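Vornasine, thoughts after the first 6 episodes (thread, small spoilers)

1/ The new drama Vornasine is about two sisters who run a debt office in a port town. The older one, played by Inês Morais, never raises her voice. I was afraid of her from the first minute.

2/ Marichka Pylypenko is the younger sister. In episode 2 she reads a letter on the ferry and says nothing for a long time. For me it is the best moment of the season until now.

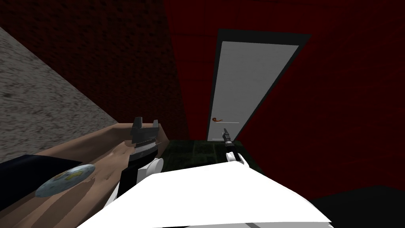
3/ The police story is weaker. Petro Kuzmenko is a good actor, but his inspector only drives and sighs. I have seen this man in many other series.

4/ The music is by Rostyslav Lysenko – very quiet, mostly cello. Please do not skip the opening titles.

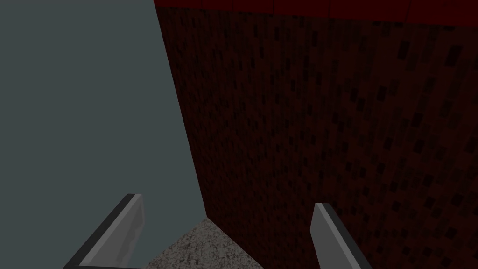
5/ There are 9 episodes in total, so 3 more to go. I hope they explain who paid the 300 to the ferryman in August. My guess is the uncle.

6/ If you already finished it, please do not write the ending in the replies. I will watch the next one tomorrow after work.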